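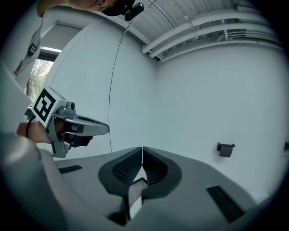
November 8, 2022

Good session in the white room, and I'm really happy with how the layout is coming along! Kimutai and I finally agreed on where things live. Work table stays by the wall, the Flulley bins go under it, and the middle of the floor is kept clear so you can walk straight through with your hands full.

Floor: I like the speckled finish more every time I'm in there, but small washers vanish on it. Dropped one, spent ages on my knees. Want to try a plain mat, 500 mm wide, along the front of the table (Barrett thinks he has an offcut from the Nillelness job).

Walls: white is great for light, so no more posters please. The 2 hooks by the door are enough for coats.

Sorting trial with the mixed hardware tub: 3 passes, the last one easily the smoothest. Big stuff first, then anything flat, then the fiddly bits. Took about 50 minutes with a tea break in the middle. The shallow trays beat the deep ones by a mile, you just see everything at once.

Still to do
- labels for the trays, big letters
- ask Barrett about the mat
- move the spare stool out, we keep walking into it
- second tub, same order, see if it goes as well with long bolts in the mix

Kimutai wants to start with the flat pieces next time. Worth a go.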